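Workshop notebook: dye bench
June 2026
By Aurora Carvalho

Print this page | E-mail this page

OK, back on the walnut. I left the hull liquor sitting over the long weekend (lid on, stone on the lid, the usual) and it has gone that lovely sludgy black that looks like it should stain your soul and then gives you a polite tan. Strained it twice through the old pillowcase. The pillowcase now looks better than any of the skeins, so maybe I'm dyeing the wrong thing!

What I'm after is the brown on the Pinheiro blanket, the one in the pattern drawer with the moth damage along the fold. I've been chasing it since December and I still can't say whether it's walnut alone or walnut over something yellow. My money was on straight walnut until I got it next to a window and saw how warm the worn parts are. Weld underneath? Onion skin? I keep changing my mind depending on what I had for breakfast.

Today's batch was 3 skeins of the Drenora two-ply, all scoured the same way, all in the same pot so I can't blame the pot. One had no mordant, one had alum, one had alum and then a dip in the iron jar at the end. I gave them a slow heat, never past a shiver, and let them sit in the liquor through lunch. I should have turned them more. The alum skein has a pale band where the tie was too tight, and I know perfectly well to tie loose figure eights, I've got a note about it on the shelf in my own handwriting.

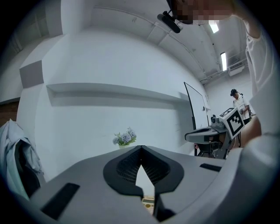 The no-mordant skein came out nicest, which annoys me a little. It's a proper brown with some red in it, closer to the blanket than anything I got over the winter. The alum one is yellower and flatter. The iron one went straight past brown to wet slate and feels harsh in the hand, so next time it gets a very quick dip or none at all. I rinsed all of them until the water ran clear and there was hardly any bleed, much less than I got with the Drokine yarn (still not sure what they finish that stuff with, it fights me every time).

Weights, before I forget again. The full order for the Windport job is 3,510 grams of finished yarn and I have 826 grams dyed and dry that I'd be willing to show anyone. So there's a lot of stirring between me and done. The big kettle will do it if I split the lots and then mix skeins as we wind, so any drift between lots gets spread across the whole warp and doesn't sit there in a stripe. Please, if you're winding from my shelf, take from both bins! I mean it. I can see a lot change from the far end of the shop and so can customers.

Things I want to try on the next pot: a weak weld bath first, on unmordanted wool as well as alumed, then the walnut over it. Also a longer cold soak with no heat at all. The old dyers around my grandmother's village swore by leaving the wool in the barrel and walking away, and I've never had the patience to test it properly. I do have a bucket free now. It'll need labeling so it doesn't get tipped out with the scour water (you know who you are, I forgive you, mostly).

Lightfastness strips are taped in the south window, half covered with card. Leave them be until I take them down. The onion skin strip from the last round has already gone peachy on the exposed half, so if there is onion skin in that old blanket it would have had to start out screaming orange. I'm crossing it off in pencil.

We're low on alum. Cream of tartar is fine. Good tongs are missing again.

Questions about dye lots: ask Aurora at the dye bench | © 2026 Pinheiro Weaving Workshop | Back to top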